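Meltside Handling Project
Minutes of the Demonstration Working Group
Held in the Stalurham office, October, 2.00 pm

1. Minutes of the previous meeting

The minutes were agreed as a correct record, subject to one change under item 5, where "arm" should read "gripper". The action on spare batteries was carried forward.

2. Collection of demonstrations

The group received the report on the lamp task. The target for the first stage is 2000 demonstrations made by hand, of which 800 were in the store and checked at the time of the meeting. A further batch had been recorded but not yet checked and was left out of the total.

The group noted that all demonstrations under this stage are made with hand-held grippers. Remote control of the Rennie arm is reserved for the second stage. The set-up for the lamp task is the round table with the lamp and its cable in place, the demonstrator working from the side of the table with a marked gripper.

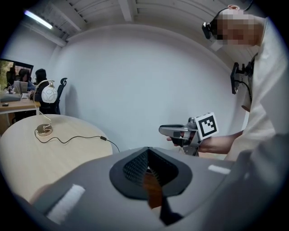 Figure 1. Lamp task: demonstrator with head-mounted and chest-mounted devices and a marked hand-held gripper.

It was reported that the checking of recordings was slower than planned. The main causes were marker boards turned too far from view and demonstrations that began before both hands were at rest. The group agreed that each demonstration should open and close with a pause of 2 seconds, and that the written guide should be changed to say so.

The question of the lamp cable was discussed at some length. One view was that the cable should be laid in the same way each time so that results could be compared. The other was that the arm would later meet cables in any position and that the demonstrations ought to reflect this. It was agreed to vary the cable freely and to note its starting position on the session sheet. The position of the lamp base is to be varied as well, but within the inner part of the table top.

3. Speed of movement

Members reported that demonstrators tend to speed up towards the end of a session. Fast movements can be recorded but the Rennie arm cannot follow them safely. It was agreed that no demonstrator should record for longer than 40 minutes without a break, and that the session sheet should show the time of each break.

4. Use of two grippers

The group considered whether the lamp task should continue with one gripper in each hand. Some of the steps, such as moving the lamp by its base, can be done with one. Drawing the cable clear while the lamp is held steady requires both. The group was content for both grippers to be held throughout, even where one is idle, so that the recordings keep the same form.

The finger pads were also discussed. The ridged pads are to be kept for the present stage. Pads are to be looked at before each session and changed where the ridges have worn down, and the change is to be entered on the session sheet.

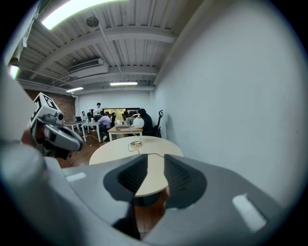
Firnus asked, in a written comment taken at this point, whether the idle gripper might teach the arm to hold its second hand in the way for no purpose. The comment went on to say that in its own trials with remote control an idle hand had been parked at a fixed point, and that this had made the later training simpler. It asked that the group at least compare the two methods before the full number was reached.

The group accepted the point. It was agreed that 8 sessions would be set aside in which the idle gripper is brought back to a fixed resting point at the edge of the table, and that the results would be put before the next meeting. Collection under the present method will continue in the meantime.

5. Second stage: remote control

A paper on the second stage was received. It proposes that the operator should sit within sight of the Rennie arm for the first month and move to a separate room only when the stop control has been tested from there. The group supported the proposal. It asked for a clearer account of how a demonstration is to be marked if the operator stops part way through, and whether such recordings are to be kept. The paper will be returned with these points.

6. Any other business

The key to the equipment cupboard is to be signed for. The session sheets now in use have no space for the pad change and will be reprinted.

7. Actions

Written guide to be amended for the opening and closing pause.
Session sheet to be reprinted with space for cable position, breaks and pad changes.
Resting-point sessions to be arranged and reported.
Paper on the second stage to be revised.
Spare batteries: carried forward.

The meeting closed at 3.35 pm.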